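Household Demonstrators Wanted for the Grerkance Project
Midetti, Kusurham studio
Part-time, paid, eight weeks starting in August

Do you fold your towels a certain way and feel a little annoyed when anyone else does it differently? Can you find the matching lid in a crowded cupboard without really looking? If so, we would like to hear from you, and we would like to hear from you even if you've never touched a robot and have no particular wish to build one.

We are Midetti, a small company on Doolan Street in Kusurham, and for the Grerkance project we are looking for seven people to spend eight weeks showing robots how ordinary household jobs are done. We call the role "demonstrator," and it really is what it sounds like. You do the job, with a tool in your hand or with a pair of remote controls, and what you do gets recorded so that a robot arm can learn from it later on. Most of the jobs are things you have done a thousand times at home: folding and hanging laundry, putting away groceries, setting and clearing a table, sorting a drawer, wiping down a counter, packing a bag. Laundry takes up the biggest share of the plan this time around, so a friendly feeling toward laundry will help you a good deal.

What the work is like

There are two ways of demonstrating, and everybody hired will learn both.

The first is by hand. You hold a gripper, a tool with a trigger and two soft finger pads at the business end, and you do the job with that instead of with your fingers. A camera on the tool sees what the pads see. There is no robot arm attached to anything while you do this, and you can walk around with it, which most people enjoy. It weighs less than a full kettle but more than you'd like by the end of a long morning, so we build in plenty of breaks and we mean for you to take them.

The second is by remote control. You sit (or stand, we have both kinds of station) with a controller in each hand, and a pair of arms across the room copies your movements. It feels strange on the first day, a bit like trying to write with the wrong hand, and then somewhere in the first week it usually stops feeling strange. We use the remote stations for things that need two arms working together, such as shaking out a pillowcase or holding a jar while the lid comes off.

In both cases we're after calm, natural, repeatable movement. Speed is no use to us at all in the early weeks. We would much prefer one shirt picked up cleanly, with the pads closing where you meant them to close, to ten shirts grabbed in a hurry. And we do want to see mistakes when they happen! If a sock slips out, let it slip, go back and get it, and carry on the way you would at home. A robot that has only ever been shown perfect folding has no idea what to do with a dropped sock, and a fair amount of what you'll be paid for is picking things up again.

A normal session

Sessions run from 9 in the morning until 1 in the afternoon, or from 1:30 until 5:30, and you choose one or the other when you sign up. We ask for four sessions a week. You'll arrive, have a coffee if you want one (the machine is good, the mugs are terrible), and look at the task sheet for your station. The sheet tells you the starting arrangement and where things should finish. It does not tell you how to move your wrist. That part is yours, and it's the reason we are hiring people with years of housework behind them instead of asking our engineers, several of whom have been gently asked to stop folding things.

You then work through the sheet, one short demonstration after another. Between demonstrations you reset the station yourself, which means unfolding whatever you folded and dropping it back in a heap. Please be ready for this. Some people find it peaceful, and some people find it close to unbearable, and it's much better to know which kind you are before you apply. We've had very capable folks leave after three sessions because undoing their own neat work made them miserable, and we parted as friends, but it was a shame for everyone.

At the end of the session you sit down with whoever is on the desk and go over a handful of your recordings. This takes fifteen minutes and is included in your paid time. You'll see your own demonstrations from the tool's point of view, and you'll be asked which ones you would keep and which you'd throw out. Your opinion counts here. If you say a grasp was lucky, we mark it as lucky.

Training

Training takes up the first two sessions and is fully paid. Laurinda Cordeiro runs it, and has taught nearly everyone who has come through the studio. You will start with the hand-held gripper and a basket of washcloths, go on to garments with sleeves, and then move over to the remote stations once your hands have settled. There's no test at the end. Laurinda will simply tell you when you're ready, and if you need a third training session you'll get one on the same pay.

Fabric deserves a word of its own, as it is where most new demonstrators get stuck. Cloth doesn't hold still. It swings after you lift it, it drags whatever was underneath along with it, and a corner you had a moment ago can vanish under a hem. With your own fingers you sort this out without thinking. With two pads you have to decide, each time, exactly which bit of cloth you're going for, come in at an angle that will let the pads close on it, and lift without rushing. Knits stretch, printed sheets slide, and anything with a bound edge wants to be held just beside the edge. In a pile of mixed pieces you may end up with one corner of one thing between the pads and several other fabrics lying right alongside, as with the gray knit in the picture, and then it's a matter of bringing up the piece you want and leaving its neighbors be.
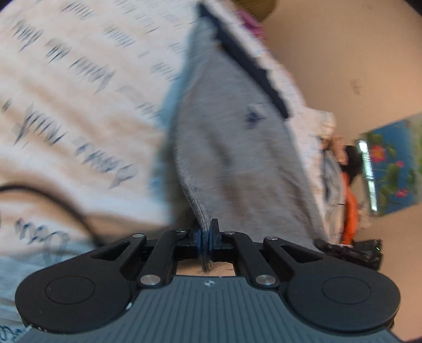 Kalkidan Gebreyes: I thought my folding would be the useful part and it was mostly my patience. For the first few days I kept squeezing the trigger too early, before the pads were properly either side of the cloth, and I'd come up with nothing or with three layers of something. What helped was to stop looking at the whole garment and only look at the corner. Also, switch hands at home for a while when you do your own laundry. I did it for a week and my left arm at the remote station got so much better. I would do another round tomorrow if they let me, but my sister says I now narrate when I put the dishes away, so maybe a rest first.

We've borrowed the tip about switching hands and it is now in the welcome packet.

Who we hope will apply

You don't need a degree, a technical background, or any experience with video games, though a gamer will find the remote controllers familiar. You do need to be eighteen or older, able to be on your feet for stretches of up to forty minutes, and comfortable gripping and releasing a trigger many times over a session. If you have wrist, elbow or shoulder trouble, please mention it when you write. It doesn't rule you out. The seated remote stations can be adjusted quite a lot, and we can put together a schedule that leans on those.

We would especially love to hear from people who have worked in housekeeping, laundries, home care, tailoring, restaurant prep or shop stockrooms, and from parents and grandparents who have simply run a household. Left-handed people, please apply — we never have enough of you, and a robot shown only right-handed habits picks up some odd ideas about which side of a towel to start from. Corrected vision is fine. Long sleeves are fine so long as they roll up. Rings and bracelets will need to come off during sessions, and there are lockers for them.

Pay and practical things

The pay is $237 a week for four sessions, paid every second week by direct deposit. If you miss a session because you're ill, you can make it up later in the eight weeks, and if the equipment breaks down while you're with us you are paid for the session anyway. We reimburse bus fare. Parking on Doolan Street is tight before 9, but the lot behind our building is free for demonstrators once you have your pass.

The recordings are used for training robot arms within the Grerkance project. Your name is kept apart from them, and your voice isn't recorded at the stations. The consent form is written in plain language and we will go through it with you line by line before you sign anything, and you're very welcome to take it home overnight first.

How to apply

Send a short note to the Kusurham studio, by mail or dropped off at the front desk, marked for Laurinda Cordeiro. A resume isn't needed. Tell us which household job you are best at and how you do it, in as much detail as you can stand to write. Tell us also which job you dislike, whether you're left- or right-handed, and whether mornings or afternoons suit you. Half a page is plenty, although one of our favorite applications ran to four pages on fitted sheets.

We'll invite a first group in for a try-out, which lasts an hour and is paid. You'll have a go with the gripper on some towels, see the remote stations, and meet a couple of the people you'd be working with. You can bring a friend or family member along to look around. We answer every note, yes or no, and if all the places fill up we will ask whether you'd like to be kept on the list for the next round, when the plan is mostly kitchens.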